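Flukby Room Users' Meeting
Minutes, April

Held in the Flukby Room, Endden Building, second floor. Started at 4:15 p.m. Minutes of the March meeting were approved with one correction: the door code is changed every quarter, not every month.

1. Desks and sorting area

The group went over the light wood desks and the card packs that are sorted there. 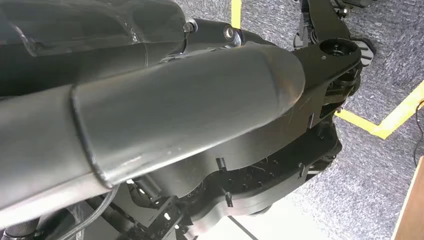
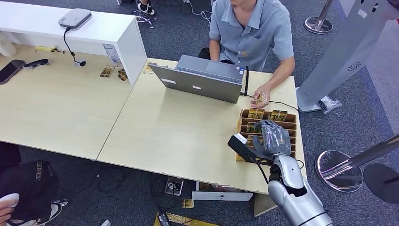

Which packs go in the cardboard tray, and which stay out on the desk?

Packs that have been checked against the list go upright in the slots of the tray. Packs still to be checked stay flat on the desk until someone has entered them on the laptop.

It was agreed to keep this as it is for now. A request to label each row of the tray was put off to the next meeting, as the Aguiar order may come in a different pack size.

2. Desk edge

The front edge of the main desk is chipped and worn. Sleeves have been catching on it. Two options were looked at: edge tape, or a new top from Skemberg at $70. Agreed to try the tape first and look at it again in June.

3. Cables

The projector cable hangs down over the face of the white counter and onto the desk. Agreed to fix it to the side of the counter with clips. Clips are to be bought from petty cash. The laptop cable was also raised. No change, as people need to be able to move the laptop.

4. Stock

The last Aguiar delivery was 59 packs against 61 ordered. The 2 missing packs have been reported and a credit asked for. Nothing has come back yet. Until it does, the invoice stays unpaid.

5. Phones and personal items

Members are asked to keep phones and earpieces off the part of the desk where unchecked packs are laid out. A shelf by the door was suggested. No objections. The building office will be asked if screws can go in that wall.

6. Other business

The room is booked by another group until 6 p.m. on the 18th. Sorting that evening will start late.

The spare key is still missing. Anyone who has it should leave it at the front desk.

Meeting closed at 5:05 p.m. Next meeting in May, same room.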